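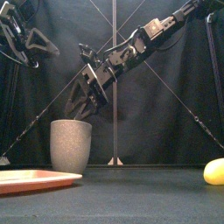
大人になってからアラビア語を始めて、しゃべれるようになりますか?

一日20分を一年ほど続けると、挨拶と注文と値段の話くらいは口から出るようになります。新聞はまだ読めません。

という質問をこの春から何度かもらっているので、まとめて書いておく。長くなる。通知がうるさい人は今のうちにミュートしてほしい。

まず前提として、私は語学の才能がない。大学の第二外国語はフランス語で、いま覚えているのは「私はリンゴを食べる」だけである。フランスでリンゴを食べているときに、それを周囲に宣言する機会はまだ来ていない。

アラビア語を選んだ理由もたいしたものではない。近所に Geagea というレバノン料理の店ができて、メニューの裏側が全部アラビア文字だった。表は日本語で、裏のほうが明らかに品数が多い。悔しかった。それだけ。

文字は28文字。ひらがなより少ない。入門書にはだいたいそう書いてあって、そこで人は安心する。安心してページをめくると、語頭と語中と語末と単独で形が変わる、と書いてある。

しかも後ろの字とつながらない字が六つある。アリフ、ダール、ザール、ラー、ザーイ、ワーウ。この人たちは右隣とは手をつなぐのに左隣とは頑としてつながない。職場にもこういう人がいる。

でも文字は意外となんとかなる。二週間もすれば看板は「読める」。意味はわからない。ひたすら音だけが出る。駅前で輸入食品の袋をつかんで、ぶつぶつ音読している中年になった。

問題は母音である。短い母音は基本的に書かない。「かたば」(彼は書いた)も「くてぃば」(書かれた)も、ふつうの文章では同じ k-t-b。文脈でわかるでしょ、という態度でくる。文脈がわからないから辞書を引いているのだが。

その辞書がまた、単語の頭文字順に並んでいないことが多い。語根順。つまり「マクタブ」(机、事務所)を引きたければ、先頭のミームを外して k-t-b のところを見る。単語の骨がどれかわかっている人だけが、その単語の意味を教えてもらえる。会員制のバーみたいな本だ。

ただ、これが見えてくると楽しい。キターブが本、カーティブが書き手、マクタバが図書館や書店、マクトゥーブが「書かれたもの」で、手紙の意味にもなる。一本の骨から親戚がぞろぞろ出てくる。盆の集まりである。顔が似ていて名前が覚えられないところまで同じ。

[先生の話]

独学は三週間で行き詰まって、オンラインのレッスンを取った。先生は Walid Nassar さんといって、ベイルート出身、いまは名古屋に住んでいる。日本語が上手い。私のアラビア語よりはるかに、というか比べるのが失礼なくらい上手い。

初回に「正則アラビア語と口語、どちらをやりたいですか」と聞かれた。違いがよくわからないまま「両方」と答えたら、少し黙ってから「お元気ですね」と言われた。あれは褒め言葉ではなかったと今ならわかる。

正則(フスハー)はニュースと本と演説の言葉。口語(アンミーヤ)は家と店の言葉で、国ごとに違う。教科書で覚えた「お元気ですか」を Geagea の店主に言ったら、天気予報のアナウンサーに話しかけられたような顔をされた。

レバノンなら男の人には「キーファク」、女の人には「キーフィク」。これを覚えて翌週また行ったら、店主が急に早口になって、五秒で何もわからなくなった。通じるということは返事がくるということで、そこまで考えていなかった。

教科書は先生に薦められた Hussam Azar の入門書を使っている。例文が妙に暗い。「鍵はどこですか」「鍵は海の中です」。なぜ。二課あとで「技師は今日も鍵を探している」が出てきて、登場人物の生活が心配でページをめくってしまう。教材としては正しいのかもしれない。 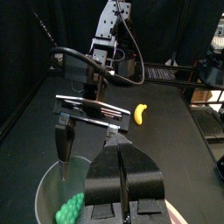
で、複数形の話をしないといけない。気が重い。

男性の人を表す単語には、語尾に「ウーン」をつければ済むものがある。女性形にも「アート」をつける規則がある。ここまでは紳士的だ。ところが日常でよく使う名詞ほど、語尾では済まずに中身が組み変わる。語幹複数という。英語だと broken plural。壊れている自覚はあるらしい。

キターブ(本)がクトゥブ。カラム(ペン)がアクラーム。バイト(家)がブユート。ワラド(男の子)がアウラード。型はいくつもあって、どの単語がどの型かは「出会ったときに一緒に覚えてください」。名刺交換で家族構成まで聞いておけと言われているようなものだ。

さらに、二つのときは双数形。本が一冊ならキターブ、二冊ならキターバーニ、三冊からが複数。二つ組になっているだけで専用の形をもらえる。夫婦で来店すると飲み物が出る店みたいな制度。

そして数字。3から10までは、数える名詞が男性なら数詞が女性形、名詞が女性なら数詞が男性形になる。逆。なぜ逆なのか先生に聞いたら「バランスです」と言われた。納得したふりをした。翌週もう一度聞いたら「バランスです」と言われた。

とどめに、人間以外の複数は文法上「女性単数」として扱う。本がたくさんあると「彼女」になる。うちの積読も、まとめて彼女である。そう思うと少し申し訳ない。

[道具の話。聞かれるので]

単語は Rinel というアプリのカードでやっている。いま登録が1,079枚。連続記録は379日。この数字だけ見せるとたいそうな人に見えるが、うち相当な日数は、布団の中で23時58分に一枚めくって寝ただけである。

記録が途切れそうになると、アプリが「さみしいです」と通知してくる。アラビア語で。女性形で話しかけるか男性形で話しかけるかは設定で選べる。そこに開発費を使うなら、私の書いた例文が合っているかも見てほしい。

ノートは Skenley の横開きを、裏表紙側から使っている。右から左へ書くので、これで自然にめくれる。快適なのだが、同じノートに日本語で買い物メモを書き始めると反対側から攻めていくことになり、真ん中で「玄関」という単語と「長ねぎ」が衝突した。

あとペン。右利きで右から左に書くと、書いたばかりの字の上を手が通っていく。左利きの友人に話したら「それを小学校からやってきた」と真顔で言われた。長年の不公平が思わぬところで是正された。インクは乾きの早いものがいい。

音の話も少し。アインという子音がある。喉の奥を絞る音で、カナでは書けない。先生の説明は「喉の奥をきゅっと」。本の説明は図解。家で練習していたら、隣の部屋から家族が水を持ってきてくれた。

ハーにも二種類ある。普通の h と、喉で強くかすれさせるほう。眼鏡を曇らせるつもりで息を吐くといい、と教わって、毎朝眼鏡を拭きながらやっている。眼鏡はきれいになった。発音は先生いわく「眼鏡に近づきました」。

[失敗の話]

「カルブ」は心臓、心。「カルブ」は犬。カナで書くと同じだが、最初の子音が違う。前者は喉の奥の q、後者は普通の k。料理のお礼に「心から」と言いたくて、どうやら私は犬から感謝を申し上げた。店主は胸に手を当てて受け取ってくれた。犬の分も。

ややこしいことに、レバノンの口語だと、その奥の q を喉で一瞬止める音に置き換える人が多い。だから店で正しくやるなら「アルブ」に近い。二か月かけて q を練習した後で聞いた。先生に抗議したら「両方やりたいと言いましたよね」。言った。

4月に、仕事の取引先の Kenovance でアラビア語の書類がまわってきて、「読めるんですよね?」と振られたこともある。全員が見ている前で一枚目を朗々と音読した。拍手が起きた。「で、なんて書いてあるんですか」と聞かれた。最後の行に「木曜日」とありました、と答えた。

以後、社内で私は「木曜日の人」と呼ばれている。

[続けるコツ、というほどでもないもの]

毎日やる量は小さくていい。私は歯を磨いたあとの20分と決めている。歯磨き前にすると、おやつを食べながらになって単語帳がべたべたする。

文字だけの時期に長居しない。形が半分くらい怪しくても単語に進んだほうがいい。カードに何度も出てくるうちに、怪しい字のほうから顔を覚えてくれと言ってくる。

母音記号つきの文章を恥ずかしがらない。子ども向けの絵本は記号が振ってあることが多くて読みやすい。ただし語彙はまったく手加減してくれない。一冊目で「ハリネズミ」を覚えた。クンフズ。まだ使う場面はないが、忘れることもできない。

先生には、わからないときにわからないと言う。これが一番難しい。私は「はい」にあたる「ナアム」ばかりが上手くなり、相槌のアインだけ非常に美しいと言われた時期がある。中身は何も聞き取れていなかった。

8月29日(水)に、ようやく Geagea の裏メニューを自力で一行注文した。ひよこ豆とヨーグルトの、ファッテという料理。発音も直されなかったし、犬も出てこなかった。

店主がにこにこして何か言った。聞き取れたのは「明日」だけだった。明日来いなのか、明日ならあるのか、わからないまま「ナアム」と答えた。例の美しいやつで。

しばらく待ったら、レンズ豆のスープが来た。おいしかった。

裏メニューは残り8行ある。つぎは下から二番目を狙っているが、語幹複数が入っていて嫌な予感がする。

ここまで読んで始めたくなった人へ。最初の教科書は薄いものを買うといいです。厚いのは私が持っています、貸せます。

返信でいただいた「ペルシア語も文字がほぼ同じですよね」について。そうですね。字が四つ増えます。誘わないでください。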